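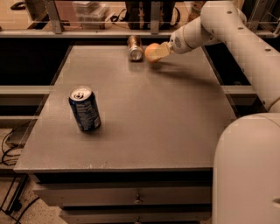 Flundby to sign Van Wijk on loan until the end of the season?

tidewall
Seeing it in two places now that we're getting Marijke Van Wijk from Ikside on loan, with an option to buy in the summer. She's 26, plays wide left or up front, and two seasons ago she looked like the best forward in the league. I'd like to be excited. Then I look at what she's done since August and wonder what we're paying for.

Ollerby_End
Two goals. That's what she's done since August. One of them was a penalty against a side already down to ten.

greenandgrey
Two goals in a team that can't keep the ball for more than four passes. I watched them at Van Leeuwen in December and she was playing as a second left back for most of it. Put any forward in that side and see how many she gets.

Ollerby_End
People said exactly that about the last one we took off them. "She just needs service." We gave her service for a season and a half and she fell over it.

greenandgrey
Different player, different age, different injury record. You can't hold it against Van Wijk that we once bought badly from the same club.

tidewall
I can hold it against whoever does our recruitment though. Same club, same agent as far as I know, same talk about rediscovering form. Form isn't a set of keys.

Pell_Mell
Does anyone have a proper source for this? The first report quotes the second report and the second one quotes "sources close to Flundby", which in my experience means a bloke in the car park. We were signing a Danish keeper on the same evidence last winter and she turned out to be on holiday.

tidewall
The local paper has it as "interest". So no, nothing firm.

Pell_Mell
Interest. I'm interested in a house by the sea.

marshal_ned
I had a season ticket at Ikside for years before I moved here so I've seen more of her than most on this board. Some of this is unfair. The season everyone remembers, she scored 18 in the league and made plenty more, and she did it with a midfield that got broken up and sold the following summer. Then they changed manager, and the new one wants his forwards to press the goalkeeper all afternoon. She has never been that sort of player. She drifts, she looks as though she's thinking about her tea, and then she's behind the full back. If you ask her to run in straight lines for an hour she hasn't the legs left to do the other thing.

Ollerby_End
And what does our manager ask forwards to do?

marshal_ned
Press the goalkeeper all afternoon. Yes, I know.

Ollerby_End
So there we are.

greenandgrey
He's changed it a bit lately, to be fair. In the last few home games we've sat off and tried to hit teams early. That would suit her.

Ollerby_End
We sat off because we were knackered.

Kettlewick
My worry is the tournament. She's still in the national squad, or on the edge of it, and everyone knows a player who's fallen out at her club wants minutes before the summer. Will she go into a tackle in April with that coming up? I doubt it. I wouldn't.

greenandgrey
Or she plays out of her skin to get picked. Works both ways.

Kettlewick
It could. I've just seen the first one more often.

Pell_Mell
She's already talking as though the summer will put everything right. There was an interview where she said a good tournament would make people forget the season. Fine for her. It won't make me forget it if we're the ones paying the wages until then.

tidewall
Do we know what share of the wages it is?

Pell_Mell
No, and we won't. The club still hasn't told us what the Priren shirt deal is worth and that was announced with balloons.

northbank_lou
Long time reader, don't post much. I'd take her. We have scored from open play so rarely since the autumn that my daughter has started cheering throw-ins. There were 2000 of us at the last home game and I reckon half had given up by the break. A name gets a few more through the gate even if she's only three quarters of what she was.

Ollerby_End
A name gets them through the gate once. Then they see us lose at home and don't come back.

northbank_lou
They're not coming now, so what have we lost?

Ollerby_End
The loan fee, and a squad place for the young lass who scored in the cup and hasn't been given a start since. If we'd a spine we'd play her and see.

marshal_ned
That I do agree with. Van Wijk on the left and the young one through the middle would be worth a look. I don't believe for a second that he'll pick it.

greenandgrey
He picked it in pre-season.

marshal_ned
For a quarter of an hour — with a right back in goal, if I remember it properly.

tidewall
Club shop has just taken the number 11 shirt off the website. Make of that what you like.

Pell_Mell
They've run out of ones, I expect.

Kettlewick
Window shuts at 11 tonight. I'll believe it when she's holding the scarf up, and I'll still want to see her track back.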